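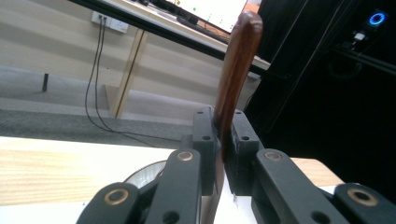
A brown wooden handle with a polished, reddish grain, rounded at the top end.

Itia revises tableware handling sheet

19/06/2019

Itia has issued a revised handling sheet for the wooden utensils and plastic serving trays it supplies to canteens and shared kitchens. The sheet replaces the March edition and covers 17 item types, sorted by material and by length.

The main change concerns wooden pieces with long handles. These were previously stored flat in drawers together with metal cutlery. They are now to be kept upright in an open holder, rounded end up, with space between the pieces. Handles with a polished finish are to be washed by hand, wiped along the grain and left to dry before storage. Soaking is no longer permitted for any wooden item. Pieces with raised grain or open cracks are to be withdrawn.

Serving trays are treated in a separate section. 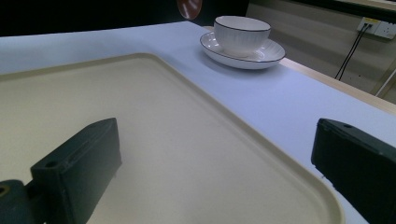 Trays with a raised rim may be stacked in groups of no more than eight. They must be cleared, washed on both faces and checked at the corners, where the rim is most likely to wear. A tray that rocks on a level tabletop is to be taken out of service. Light-colored trays should also be checked for knife marks and staining on the base.

The stock list has been changed to match. Wooden utensils and trays now carry separate item codes, and the combined code 507 has been dropped. Orders placed under the old code will be filled until present stock runs out.

Noneneo, which packs the goods for Itia, will include one printed copy of the sheet in each carton of 50 pieces. Existing customers can request copies through their usual order contact. The storage rules for glass and ceramic items are unchanged.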